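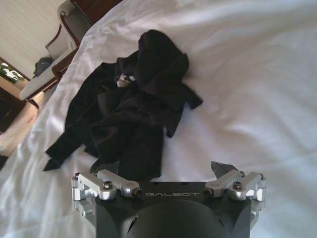
Kolelham — garment perception and flattening on beds

Version 2, 4 September 2018. Maintainer: Zainab Nwachukwu

Kolelham is the package that finds a piece of clothing on a bed, estimates which part is which, and plans the pulls that make it flat. It reads the wrist cameras and the head camera. It does not drive the arms directly; for this you need the Disberg controller, started before our node.

The difficult case for us is dark cloth with a hood or long sleeves, heaped on itself. The folds have little contrast and the segmenter often joins a sleeve to the body. If the score of a sleeve stays under 70, the planner asks for one more view and does not grasp.
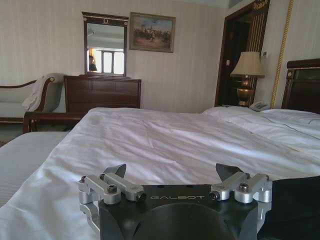 Wrist views

Wrist frames are used for the last 10 cm of approach. White bedding is rumpled too, so please do not train a "wrinkle means garment" rule — we did this in the first version and the planner wanted to pull the duvet. Mirrors on the wall must be masked by hand in the room file.

Head view

The head camera gives the outline and the direction of the neckline. Both grippers can cover a part of the shoulders, and the outline is then completed from the other side. 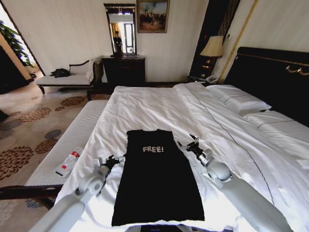
Head camera, sleeveless shirt with the neckline toward the headboard.

Known problems

— Printed text on the chest is sometimes taken as a hole.
— Replanning stops after 28 steps, also when the cloth is nearly flat.
— The Isah label format is read but not written. Writing is planned for October.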